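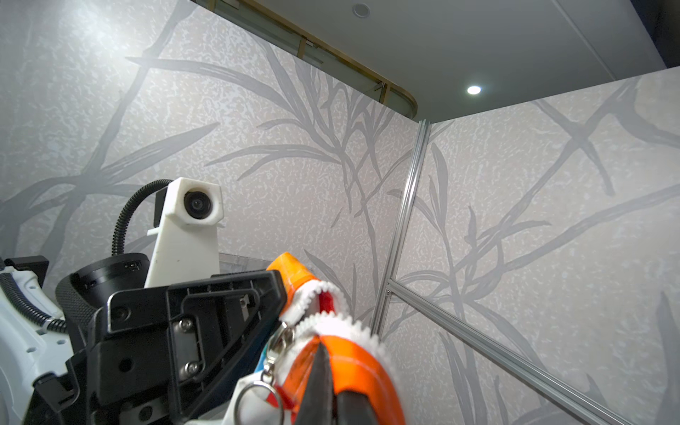

Compline on my own

I started saying Compline in January, mostly because I kept falling asleep in the middle of whatever prayer I was attempting at bedtime. A set text seemed easier to stay awake for. My parish doesn't offer it, so I learned from a secondhand breviary of 384 pages that somebody had marked up in green pencil.

The first week was all page turning. You have the psalm for the night, then the short reading, then the responsory, then back to the front for the Nunc Dimittis. It took me 23 minutes the first time. Now it takes 10, or a little less if I don't stop at the examination of conscience, and I probably should stop there.

Solveig Amundsen, who taught the adult class at my old church in Wesora, told me to use the Sunday psalms every night until I had them by heart. That's allowed, and it was good advice. Psalm 91 is the one I know best now. I used to think of it as a psalm for people in danger. Said every night in a quiet house, it sounds more like a list of things you are putting down before you go to sleep.

I say it out loud. I tried it silently for a while and found I was skimming, the way I skim email. Reading aloud slows me down, and I notice words I would have passed over. "Into your hands" is repeated enough times in the responsory that I have started hearing it at odd points in the day – in line at the pharmacy, for example.
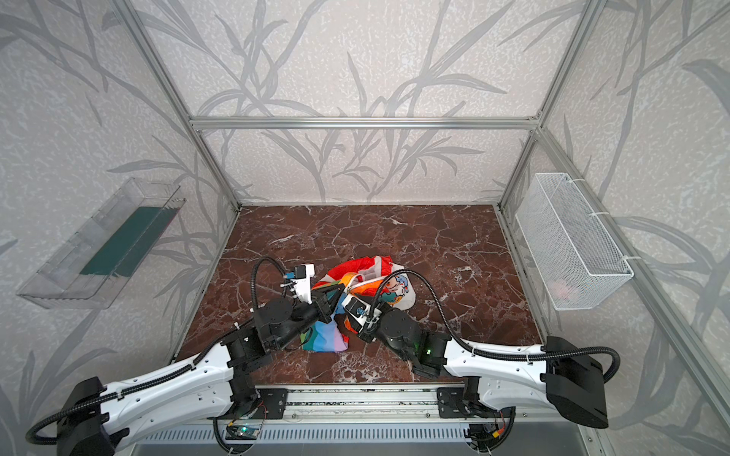 Robot arms and a pile of fabric on the marble floor panel.

I've missed nights. I missed nine in a row when my sister was visiting, and I felt awkward going back to it. Krishnamoorthy Gounder from our Bible study said to open the book to tonight's page and leave the others alone. So I did.

The Marian antiphon at the end is still the part I'm least sure about. I grew up Lutheran and we didn't have it. I say the Salve Regina in English for now. I'd like to learn the simple chant tone before Advent, if I can find a recording slow enough to follow.

Posted November 9, 2025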